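O meu gato tem um emprego a tempo inteiro e eu sou a entidade patronal

Eram sete da manhã quando o Tindari decidiu que a minha cara era um bom sítio para se sentar. Nem sequer tinha fome, porque a taça ainda estava a meio. Queria companhia para ver os pombos, e os pombos, como toda a gente sabe, não esperam.

Adotei-o em dezembro, já adulto, com 10 quilos de personalidade num corpo bastante mais pequeno. A ficha dizia "calmo, gosta de dormir". E gosta, sim senhor! Dorme a tarde inteira em cima do router e depois passa a noite a correr do quarto para a cozinha e da cozinha para o quarto, a fazer as curvas em derrapagem (o tapete do corredor nunca mais esteve direito).

Nas primeiras semanas tentei cansá-lo. Comprei um rato de corda, um túnel da Datow que faz barulho de papel e uma cana com penas que me custou mais do que o meu próprio almoço. O túnel foi um sucesso. A cana durou dois dias, o rato desapareceu e suspeito que esteja debaixo do frigorífico, com as rolhas e os elásticos do cabelo.

Foi então que falei com o Sushil Vishwakarma, que trabalha com comportamento felino na clínica Lavutum e tem uma paciência de santo para donos aflitos. Ouviu-me até ao fim, riu-se um bocadinho e perguntou a que horas é que eu brincava com o gato. Pois. De manhã, antes do café, porque à noite estava cansada!

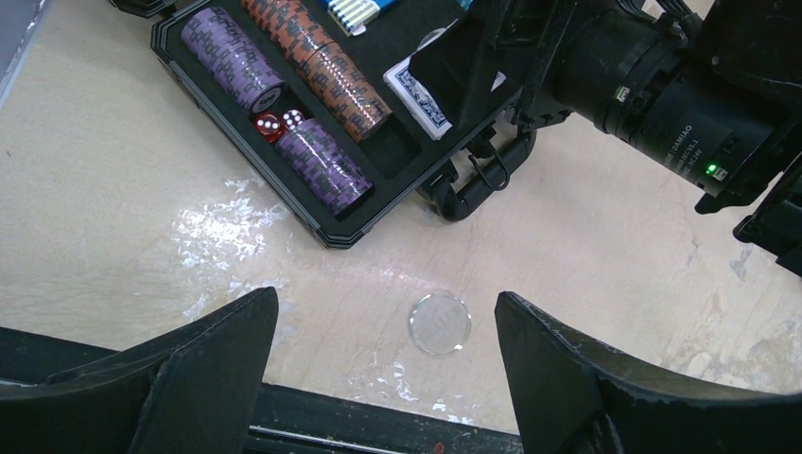
Dados e fichas: os serões de jogo cá em casa agora só começam depois da hora do gato.

A receita dele era simples: uma brincadeira a sério antes de eu me deitar, até dez minutos, e logo a seguir a última refeição do dia. Caçar, comer, lavar-se, dormir. Nos gatos a coisa vem por esta ordem, explicou-me, e eu andava a servir-lhe o jantar às sete e a apagar a luz às onze sem mais nada pelo meio.

Na primeira noite o Tindari olhou para mim como quem olha para uma estagiária. Na terceira já me esperava à porta da sala, de rabo no ar. Ao fim de duas semanas dormi até às oito e acordei assustada, convencida de que lhe tinha acontecido alguma coisa - estava enrolado aos meus pés, a ressonar.

Nem tudo ficou resolvido, claro. Continua a detestar a escova e a gritar com o aspirador, e a minha vizinha de baixo ainda me pergunta se temos um cavalo. Também engordou um pouco, por culpa minha e dos biscoitos Goel, que passaram a viver numa lata com tampa de rosca. Ele já percebeu qual é a lata. Da tampa ainda não percebeu nada, mas anda a estudar o assunto todas as tardes, entre duas sestas.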